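Subject: Re: [parents-list] Homecoming court forms, question about pairs

Rattana Kaewkla wrote:

> Does anyone have the current wording of the homecoming court rule? My
> daughter and her girlfriend want to be nominated together and the
> student office at Rikberg told them the form only takes "one boy, one
> girl" per line. The office said it was a software thing and to check
> back in October. Is this written down anywhere, or is it just how the
> form is set up? We aren't looking for a fight, we would just like to
> know before the deadline.

Rattana,

I went through the student handbook last night and the rule isn't in it. Section 11 covers dances and elections. It says nominees must be enrolled full time, must have no open disciplinary matter, and must be nominated by at least 37 students. It says nothing about boys, girls or pairs. The words "king" and "queen" are used once, in the paragraph on who pays for the sashes.

The "one boy, one girl" wording comes from the form itself. The school runs its student votes through Pokix, and whoever set up the homecoming ballot made two lists and tied each one to the gender field in the student record. I don't use the software, so I can't say how hard it is to change. The student council vote runs on the same system with a single list, so a single list is at least possible.

For comparison, Kontogiannis High dropped the titles three years ago. They elect a court, and the two students with the most votes are crowned, whoever they are. Students can also run as a pair if both sign. The ballot there went out to 2619 students last fall and I haven't heard of any trouble with it. Varer still has king and queen but lets students pick which list they go on.

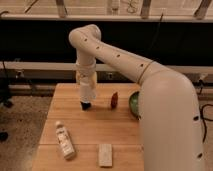
What I would do next

1. Ask the student office, by email, which written rule the form is based on. Ask for the section number. If there isn't one, they should say so in the reply.

2. Have the girls turn in their nomination before the deadline anyway, on paper, with both names and the signatures. Get it stamped with the date. If the form gets changed later you don't want them told they missed the window.

3. Copy the assistant principal for activities. The student office can't change the ballot on its own – it goes through activities.

4. If you get no answer in a week, ask to be put on the agenda for the school board's public comment. The request has to be in by noon the day before the meeting, and each speaker gets 3 minutes.

You should also have the district non-discrimination policy handy. It lists sexual orientation and it covers "all school-sponsored activities." A homecoming vote held on school time looks to me like it falls under that, but I'm not a lawyer and I would want someone who is to read it before you quote it at anybody.

If it's useful I can scan section 11 and send it to you off list. The copy on the school website is the old one and the page numbers don't match.

One question back: did the office tell them this in person, or is there anything in writing?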